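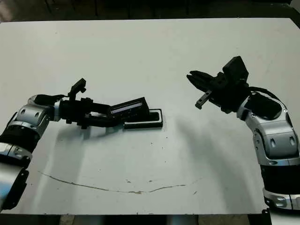

Heino Luik

Renting a workshop table at Sulldale: frequently asked questions

What do I get when I rent a table?
One table in the shared hall, a stool, a lockable drawer and the use of the sinks, the drying racks and the hand tools on the back wall. Power is included. Heaters of your own are not allowed.

How long can I rent for?
The shortest let is one month. Most people take three. If you want to stay on, tell the office before the 17th of your last month and the table stays in your name.

How much does it cost?
A single table is £63 a month. A corner table with shelves is £180 a month and there is usually a waiting list. Both prices include VAT.

Is there a deposit?
Yes, one month's rent. It goes back to the account you paid from once you have handed in your key and drawer lock. Please allow 20 working days.

Can I share a table with someone else?
Two people may share. Both names go on the form and both need to do the safety talk. You get one drawer between you and one key each. We don't split the bill, so decide who is paying before you sign.

What is the safety talk and do I have to do it?
Everyone does it, including people who rented from us at the old Hiltirberg building. It takes less than an hour and covers the fire exits, the solvent cupboard, the guillotine and where the first aid boxes are. Talks are held on the first working morning of each month at 10 am.

What kinds of work are allowed?
Bookbinding, sewing, model making, drawing, light leatherwork, small repairs and similar. Sawing and sanding belong in the dust room next door, which is booked separately by the half day. Spray paint and resin are not allowed anywhere in the hall.

How should I look after the table top?
Use a cutting mat for any knife work. Put a board under glue pots and hot irons. Wipe up ink and dye while they are wet, with the blue cloths, and leave the scouring pads by the sinks alone as they take the finish off. If you do mark the top, report it. A small mark costs you nothing. A deep cut or a burn may come out of the deposit.

Can I leave things on the table overnight?
Yes, if the work is drying or clamped and you have put a card with your name on it. Anything else goes in the drawer. The floor has to be clear by closing time so the cleaners can get through.

When is the hall open?
From 8 am to 9 pm. In August it closes at 6 pm.

Can I have parcels sent to the hall?
Small ones, yes. Put your name and table number on the label. Parcels for the Lukumay rooms upstairs go to a different door, and the drivers often mix them up, so check there too if something is missing.

Where can I park?
There are loading bays behind the building with a limit of 30 minutes. For longer stays use the Praltis car park across the road, where you pay at the machine. Bicycles can go in the covered yard.

How do I end my rental?
Write to the office or fill in the leaving form at the desk. Empty the drawer, wipe the table down and hand in your key by noon on the last day of the month.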